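Renato Marquez
May, 6:40 am

Re: [selasby-study] which commerce books, and in what order

Quick one before work, sorry for typos. Quoting Felicidad's message because I think half the list missed it, it went out under the wrong subject line.

> Felicidad Macapagal wrote:
>
> Hi all, new here, sitting the lecturer eligibility exam for the
> first time in the next round. Commerce paper. I did my masters a
> while back and have been teaching bookkeeping at Umali since, so
> the accounting side is OK but the rest has gone rusty.
>
> My questions.
>
> First, I have the Vametti guide (the fat one, two volumes) handed
> down from a colleague. It is the old edition. Is it worth paying
> for the new one or can I patch the gaps from somewhere?
>
> Second, is the Standalia practice set any good? The shop here
> wants me to buy it bundled with the solved papers and I don't want
> to end up with two books that have the same questions in them.
>
> Third, how are people with jobs fitting this in. I get home, feed
> everyone, and I have maybe an hour before I fall asleep on the
> book.
>
> Also should I be reading the proper textbooks or only guides? My
> old professor says textbooks only and my colleague says guides
> only and they both passed.
>
> Thank you, and sorry for the long message.
>
> Felicidad

OK so. In order, more or less.

Old Vametti. Keep it. Volume one (accounting, finance, business stats) hardly moved between editions, I had both side by side for a while and apart from the tax chapter and the bit on reporting standards it was the same pages with a different font. Volume two is another story. The marketing unit was rewritten, the HR unit was split up, and international business is about twice the length it was. The law unit in the old one is no use to you. Don't even read it, you will learn repealed sections and then have to unlearn them, which I did, and it cost me on the day.

So what I would do: old volume one, new volume two. The shop will tell you they don't sell the volumes separate. They do. Ask for the single volume price and wait. If they really won't, write to the list, Im sure someone has a spare two.

Before you buy anything though, print the syllabus. The actual official one off the exam site, not the summary in the front of the guide. The summary in mine left out a whole sub-topic under banking and I only found out from a question on it. Go down the syllabus with a pencil and put a page number next to every line. Any line with no page number, that's your gap. Takes an evening. Best evening I spent.

Standalia. Mixed feelings. The practice set has 13 full papers in it and the first few are good, properly hard, match the way the real ones are worded. Then it gets lazy. Later papers recycle questions from the earlier ones with the options shuffled, and I found wrong answers in the key. Cost accounting mostly. One on marginal costing where the key contradicts its own working at the back. If you get a different answer from the key and you have checked it and still get yours, trust yourself and move on, don't lose a night to it like me.

And no, don't take the bundle. The solved papers are the past exam papers and you can download those, with the official keys, for nothing. What you pay for in the solved book is the explanations, and in the one I had the explanation was usually just the answer again in a longer sentence. "Option 2 is correct as it is the correct definition." Thanks.

Do the past papers though. Do them early, I mean this. Everyone saves them for the last month as if they were too good to use. I did the first one cold before I'd opened a book and scored horribly, but then I knew what the thing looked like. You read differently after. You stop underlining everything.

Where was I. Textbooks vs guides. Both of your people are right for different units I think. For accounting and stats you teach it already so guide is plenty, just do questions. For economics I would get a real textbook out of the library, because the guide gives you the definitions but the exam asks you to apply them, elasticity, market structures, all that, and four lines in a guide won't get you there. Same for finance, capital structure and cost of capital especially. Marketing and HR, guide only, the textbooks are enormous and most of it is case studies that never come up. Law, use the bare acts plus the new guide. Bare acts are cheap and thin and the questions lift wording straight out of them.

Statistics, one thing. Hypothesis testing comes up every single time. When to use which test. Make yourself a one page chart and stick it on the fridge. Mine is still there.

Time. An hour a night is fine if it's a real hour. What I did (job, two kids, so similar I guess):

weeknights, one topic, half the time reading and half doing questions on that same topic, book shut
Early mornings when I could manage it, old mistakes only
one full paper on the weekend, timed, phone in another room
One night off. Took it, didn't feel bad

I kept a mistakes notebook. Cheap one, 96 pages, and I filled it. Question copied out short, what I put, what it should've been, and why I got it wrong. The "why" is the useful bit. Most of mine turned out to be reading too fast, things like "which is NOT" and the match-the-list ones. Not lack of knowledge at all. By the end I read the notebook more than I read Vametti.
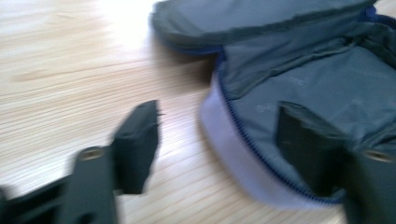

The match-the-list questions, while I'm on it. Don't try to match all of them. Find the one pair you're dead sure of, cross out every option that hasn't got it, and often you're down to two already. Then find one more. Same with the assertion and reason ones, decide true/false on each by itself first and only then ask whether one explains the other. I was doing it all at once in my head and getting in a knot.

Research aptitude paper, the general one, people ignore it and it counts the same per question. Data tables, reading passage, a bit of logic, teaching methods. You teach so the teaching bit will be easy for you. Do a set of the data table ones every week so the arithmetic stays quick. No calculator.

On scores. I was getting over 80 percent on the Standalia papers by the end and came out a good bit lower on the real one. Still through. So don't treat the practice score as a forecast, and don't panic either when it drops on a bad night. One of my worst practice scores was close to the exam and I'd simply been up with a sick kid.

Somebody asked last month about the Selasby library copies, so for that person too: reference section, second floor, they have the new Vametti both volumes but you can't take them out. You can photocopy the law unit in the reading room. Go before noon, the copier line gets silly after lunch. They also have an older economics textbook which is loanable and perfectly OK, theory is theory.

Buying online, be careful. Look at the edition on the title page and not on the cover. There are sellers putting "according to new syllabus" stickers over old stock, I got stung on a banking book that way. Ask for a photo of the page with the printing year and the table of contents. If the contents list still has the old unit numbering it's the old book, whatever the sticker says. If they wont send one buy elsewhere.

Don't buy more than you can finish is the other thing. I had a shelf of them at one point. Two different guides to the same unit and I was comparing them in place of studying. Pick one per unit and stay with it even when somebody at work swears by another.

What else. Check the application name matches your ID exactly, Felicidad, middle name and all, they're strict about it at the center. And pick your center early, the near ones fill and then you're on a bus at 4 am.

If you want my old notes on costing and working capital I can scan them. Handwriting is bad. They cover what I kept getting wrong so may not be what you need, but you're welcome to them. I have the new volume two as well and I'm done with it, pencil marks all over the marketing unit, but otherwise fine. Could leave it for you at the Umali front desk if that works? Tell me which days you're in.

Also can whoever has my bare act for contracts please send it back, it has my name inside.

Have to run, bus. Will look at the list again tonight.

Renato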